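Huneo Touchline: Tabletop Football Management Game
From Zeremo Games. For one to four managers, ages 10 and up.

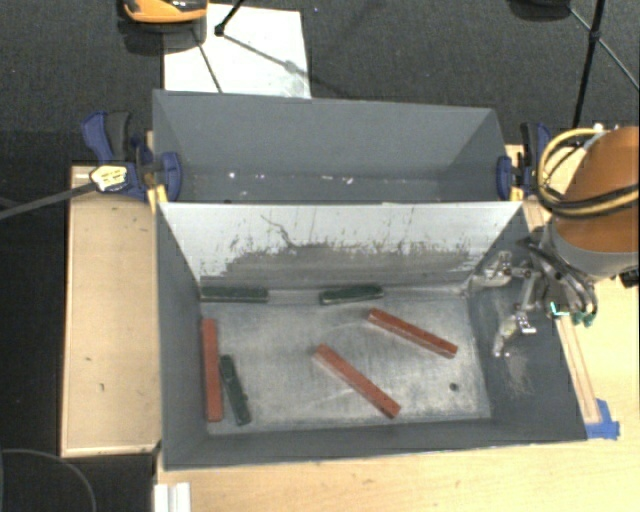 Red and dark green blocks in a gray bin.

If you've ever spent a whole winter guiding a fourth-tier club up through the divisions on a laptop, telling yourself just one more match before bed, then you already know the feeling we were after with Huneo Touchline. It's a football management game (soccer, if you grew up where I did) that you play on a real table with real people, and it has all the parts we love about the computer kind: the scouting, the squad building, the nervous last ten minutes when you're a goal up and your left back is exhausted. What it doesn't have is a spreadsheet, or at least not one that you have to look at.

Each manager takes over a club in the Lerker League and plays a full season against the others. You pick your lineup, set your shape, choose how hard to press, and then the match deck takes over. Cards come up in order, minute by minute, and each one is checked against the ratings of the players involved. You can step in twice per half to change something. Twice doesn't sound like much, and it isn't, and you'll find yourself hanging on to that second change far too long, just like the people on television do.

The players

There are 226 player cards in the box, every one with a made-up footballer on it, and they all have their own ratings, wages, temperaments and career paths. Some are late bloomers. Some are teenagers who look wonderful in August and have vanished by spring. We wrote a line or two of biography on the back of each card, which took much longer than planned, but our testers kept reading them aloud to each other and so we kept writing them. My own favorite is a goalkeeper who is hopeless at crosses and adored by every crowd he plays for, and I have signed him in nearly every season I've played, usually to my regret.

Form moves up and down over the season on a small track beside your bench, so a cheap striker on a good run can be worth more than a star who is sulking. Injuries happen too. They happen a bit less than they did in the first printing, after a number of you wrote to tell us how you felt about that!

Match engine

The match deck has 108 cards and you shuffle it before every fixture. Consuelo Mendoza designed it, and she spent a long time getting the upsets right. She wanted a weak team to be able to win away from home with a sensible plan and a bit of luck, but she didn't want the table to look silly by the end of the year. In most seasons the better squads finish near the top. In the others, you get a story to tell for months.

You can also use the deck by itself to play out an international tournament, using the national team sheets in the back of the rulebook. Plenty of families do this in the weeks before a big summer competition and keep the results taped to the fridge. We don't suggest placing any bets on what comes up, but it's a lovely way to spend a rainy afternoon, and there are always bragging rights for whoever called the final.

Playing alone

The solo rules put you in charge of one club while the Thammasiri system runs the rest. You roll once for each rival club between rounds and look up what they do in the transfer market. It goes quickly once you've done it a couple of times, and the rival managers have enough personality that you'll start to hold grudges. A solo season has 22 matches and can be packed away between any two of them (there's a folder in the box for keeping your squad and the league table as you left them).

What's in the box

226 player cards
108 match cards
4 manager boards with form tracks
League table pad
Season folder
Rulebook with national team sheets
Two dice

Good to know

A single match takes ten to fifteen minutes once everyone knows the rules. A short season for two managers fits in an evening, and a full one for four is more of a weekend affair, with snacks. The card text is in English only for now. Standard card sleeves fit, and the box closes over a sleeved set, though you'll need to take out the cardboard divider.

If you have the first printing, your cards will work fine with the current rulebook. Write to us through the contact form with your mailing address and we'll send you the replacement injury cards free of charge. Please tell us how your season went while you're at it, we do read all of them.

Page updated 2018-12-02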